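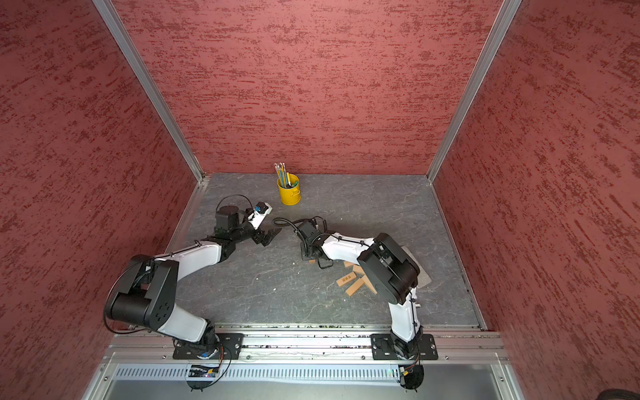

Notebook, two-arm cell, January
Cell rules, second go

Todor asked for one page we could tape up beside the cell. The first draft ran to 1,147 words and he sent it back with a line through everything but the title. Fair enough. Selim Akyol has been through what follows and only swore at item 4.

1. Arms get parked before anyone reaches past the rail. Parked means the park pose, both arms, drives off. "They weren't moving" is a description of most robots shortly before they move.

2. Separation between the two end effectors: 40 mm minimum in software, checked on the wrist and the fingers. Selim points out that the Caluline planner treats cables as if they don't exist. The cables disagree. Until we have a proper collision shape for the gooseneck, whoever is operating keeps an eye on it and a hand near the stop.

3. Speed cap is 66 mm/s whenever both grippers are working the middle of the floor. Outside the shared zone, 400. If you raise either number, write it here with your initials. I found the cap changed last month and have a list of suspects that includes me.

4. Props go in the log by name before the first run. Pencil cup, blocks, whatever else is on the floor. "Usual stuff" is no longer accepted as an entry. Selim feels this is bureaucracy. Selim is also the author of most of the "usual stuff" entries.

5. Boards under the rail: no liquids on the bench at the front, and that includes coffee with a lid on it. The Cunura people have a whole chapter on ingress protection and we have two bare boards, so the mug lives on the windowsill.

6. Cable ties get looked at before each session. Tug, look, move on. If one is loose, replace it then and there and don't leave a note for the next person, who will be you.

Now the bit that caused the argument, which is what counts as a reset. The old practice was to put things back where they were, from memory, and memory in this lab is not a calibrated instrument. Todor wants a printed grid under everything. I'd sooner leave the grey floor alone and save a wrist camera still at the start of each run, then compare by eye.

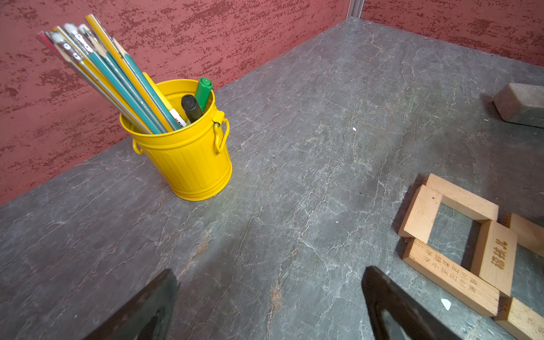

We settled on the stills for now, with the grid to be revisited if the Yakubu set comes back with complaints about placement. Blocks with writing on them get their engraved text noted in the log as well. Selim read a couple out for us: one says to meow like a cat three times, another wants a puppy, also three times. Todor asked whether this was a safety procedure. It has not been added to the list.

Bits and crumbs on the floor get wiped up before the run. The vision model from Cleltudell is quite capable of deciding a white speck is an object worth having.

Still open:
Who holds the key for the drive enclosure when I'm away. Todor says him, Selim says the hook.
Whether item 1 needs a lockout tag or just a sign. I favour the tag. Signs in here get read once.
Gooseneck collision shape. Mine, unfortunately.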